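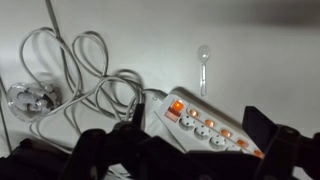

About Bilisell

Bilisell sells power strips, extension cords and the small parts that go with them. We started in the back half of a lighting shop, with one shelf of strips and a box of mixed plugs. Lighting was the main business then. Customers kept asking for something decent to plug their lamps into, and after a couple of years the strips were paying the rent.

Today we carry 551 items. Most are strips of one kind or another: short ones for a nightstand, long ones for a workbench, strips with a single switch at the end and strips with a switch for every outlet. The rest is cord, cord clips, wall mounts and replacement plugs.

What we look for

We buy from a small number of makers and we keep the same lines for as long as we can get them. If you bought a strip from us for one desk and want the same one for the next desk, there is a fair chance we still have it.

Before a new strip goes on the site, it spends time on the bench. We work the main switch on and off. We plug things in and pull them out. We read the rating label and compare it with the paperwork, and if the two don't match the strip goes back. We look hard at the point where the cord enters the housing – that is where a cheap strip usually gives out first.

We also check the lights. A lit switch should be easy to see from across a room in daylight, and it shouldn't keep you awake if the strip is next to the bed. Those two wishes pull against each other, so our product pages say how bright the switch is as well as what color.

Our lines

Julix is our plain household line. One switch, one row of outlets, white housing. It outsells everything else we have.

Irka strips have individual switches. People buy them for desks where the printer only needs to be on twice a week, or for a TV corner with too many boxes in it.

Phromma is the workshop line, with heavier cord and a metal housing. It costs more and it weighs more. If you are setting up a home office you don't need it.

One switch or several

We get asked about this more than anything else. A master switch shuts off the whole strip with one push, and that suits a group of things you always use together. Individual switches let you leave the router running and turn off the rest. Some strips have both. With those, the master has to be on before the small switches do anything, and a good part of the returns we get are strips where the master was off.

A long cord is handy, but please unwind it before you use the strip. A cord left in a tight coil can warm up under load. Lay it out along the wall, don't run it under a rug, and don't plug one strip into another. 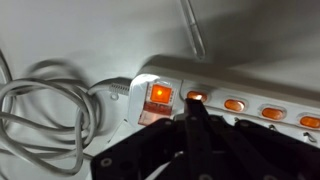 Catriona Menzies wrote to us in May that she had put strips with separate switches under both of her desks and labeled every switch with masking tape, and she asked why we didn't sell labels to go with them. We do now. They come in a sheet, they peel off clean, and there is a blank row for writing your own.

Orders and returns

Last year we shipped 2,909 orders, and 1,886 of those went to people who had bought from us before. Orders placed before 2 p.m. go out the same day from our own stockroom.

If a strip isn't right for the spot you had in mind, send it back in its box and we will refund it or swap it for a different length. If it has stopped working, write to us before you mail it. Tell us which line it is and what was plugged in. Please don't open the housing.

We answer email in the morning and again late in the afternoon. The phone is on in between.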